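Notes from the sweeping task

June 28, 2021

I finished collecting the sweeping demonstrations for the Zastel project on Friday and wanted to write a few things down before I forget them.

The setup is simple. I carry the gripper by hand, with the camera mounted on it, and do the task myself. The recordings go to the learning system, which has to work out the motions from what the camera saw and how the gripper moved. I started with cups and blocks in February. Sweeping was meant to be the easy one after that. It took me 13 sessions.

The first problem was the grip. When you sweep with your own hand you adjust the angle with your fingers all the time and never notice. With two jaws you can't. However the handle sits when you close on it is how it stays until you let go. In my early recordings I kept turning my whole arm to make up for a bad grip, and I don't want a robot arm learning that. Now I spend more time on the pick-up than on the sweep. If the handle goes in crooked, I stop the recording and start over.

The second problem was what to sweep. I began with paper scraps and gave up on them, as they moved every time I walked past the table. Beans are better. They stay where you put them, mostly, and they show up well on a pale surface. I mix kidney beans and mung beans because the two sizes behave differently. The big ones get pushed along. The small ones find any gap and end up somewhere behind you. 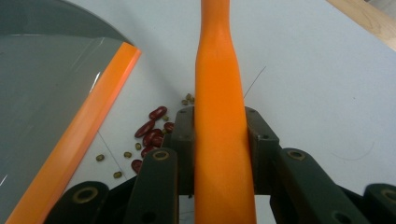 I also changed how I lay things out between takes. For the first sessions I put the dustpan in the same spot every time, and the first model I trained at Pelier would sweep toward that spot no matter where the pan was. So now I move the pan before every take, turn it a little, and drop the beans from a different height. It is slower, but the takes are worth more. I would trade all of my early ones for 23 good ones done this way.

I keep the failed sweeps if I recovered from them. A bean that rides up on the lip of the pan and rolls back is going to happen to the robot too, and it needs to have seen someone go back for it. What I throw out are the takes where I hesitated for no reason. I can usually tell while I'm doing it – my arm stops and I'm thinking about lunch.

Five takes in a row is my limit before I need to put the gripper down. It isn't heavy, but the wrist position is awkward, and the sweeps get short and choppy once I'm tired.

The files go over to Sturkis this week for the next training run. I have 4 takes left to label, all from the last session. After that comes pouring, using the old Lambrakis pitcher if I can find a way to hold it. The handle is too wide for the jaws, so I may have to pick it up by the rim and see how that goes.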